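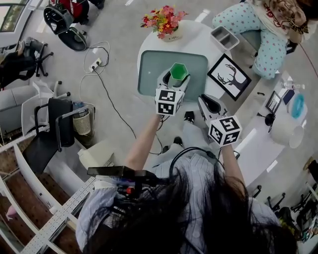 ## 小圆桌桌面整理与清洁要点

适用对象:直径不大、兼作茶桌和置物台的白色圆桌。方桌可参照执行,边角部分另行处理。

### 1. 分区

圆桌没有角,靠边放置的方形物件容易悬空。托盘、相框一类有直边的东西向内收,外沿留一掌宽的空带,供手臂搁放和取杯。

- 使用区:靠近座位一侧,放托盘和杯子。
- 陈设区:托盘后方,放小花盆。
- 收纳区:花盆旁边,放分格盒。

三区之间不必等距,以伸手取杯时袖口碰不到花枝为准。

### 2. 托盘

托盘的作用是限定杯子的位置并承接滴水。长方形托盘的长边对着座位,取放时手腕不用转。浅色桌面配灰绿一类的中间色,水渍和茶渍比白托盘上不显眼,但清洗频率不应因此降低。

杯子垂直提起、垂直放下,不要在盘面上拖动。杯底有釉圈或毛刺的,用 1,370 目以上的砂纸打磨会过细、效率低,先用粗一档的去刺,再换 4,000 目收光。打磨后冲净再用。

深色内壁的杯子看不清茶垢,每周用小苏打糊擦一次内壁,静置 22 分钟后冲洗。六角杯的棱线内侧容易积垢,用旧牙刷沿棱走,不要横刷。

### 3. 仿真花

仿真花积灰后颜色发闷,红、粉、黄三色中黄色最先显脏。处理步骤:

1. 整束从盆中取出,花头朝下轻抖。
2. 用软毛刷由花心向外扫,叶片正反面各一遍。
3. 布面花瓣只做干刷;塑料花瓣可用温水加少量中性洗涤剂漂洗,倒挂晾干。
4. 白色小盆单独擦拭,盆口内沿常有一圈灰。

吹风机只用冷风档。热风会使胶点软化,花头脱落。

### 4. 金属分格盒

两格的盒子按使用频率分:一格放每天用的(茶匙、封口夹),另一格放偶尔用的(备用电池、笔)。混放之后分格就失去意义。

盒底垫一层毛毡,剪裁时四边各缩 2 毫米,避免翘边。我用的毛毡是 Tanano 的薄款,Zekau 的背胶款粘性偏强,揭下来有残胶,需用酒精擦两遍。金属面不要用钢丝球,擦后立即抹干,接缝处最容易起锈点。

### 5. 平放的相框

黑边白底的画框平放在桌上时,玻璃或亚克力面朝上,不要在上面压杯子。清洁时把清洁剂喷在布上,不要直接喷在框面,液体会从边缝渗入,使画纸起皱。黑色边框用微湿的布擦,再用干布收一遍,否则留水痕。

### 6. 白色桌面

- 日常:湿布一遍,干布一遍,从中心向外画圈。
- 茶渍:小苏打加水调成糊,敷 5 分钟,软布擦去。
- 笔痕:先在桌底不显眼处试酒精,不掉色再用。
- 禁用:含氯漂白剂、去污粉、三聚氰胺海绵反复擦同一处(会失光)。

### 7. 桌下与地面线缆

插线板放在地上时,先处理线,再处理灰。

1. 断电,逐根拔下,黑线白线分开。
2. 余长部分折成长度一致的回环,用魔术贴扎带固定,不要扎得过紧,也不要用金属扎丝。
3. 插线板移到靠墙一侧,避开座椅脚轮的路线。
4. 线的两端各贴标签,写设备名称。

正在供电的线不要整盘绕紧,大负载时会发热。Brilgate 的扎带宽度够用,一卷可裁多条。

### 8. 旁边的长桌

台灯、水瓶、小相框沿后侧排成一列,前侧留空。垃圾筒如放在桌面上,选带内袋的筒形款,每日清空;条件允许时仍以落地为宜。

### 周期表

| 项目 | 频率 |
|---|---|
| 桌面擦拭 | 每日 |
| 托盘冲洗 | 每日 |
| 杯内壁除垢 | 每周 |
| 分格盒清空重排 | 每月 |
| 仿真花除尘 | 每月 |
| 线缆检查 | 每季 |

7 月湿度高,金属盒改为每周擦一次,毛毡取出晾半天再放回。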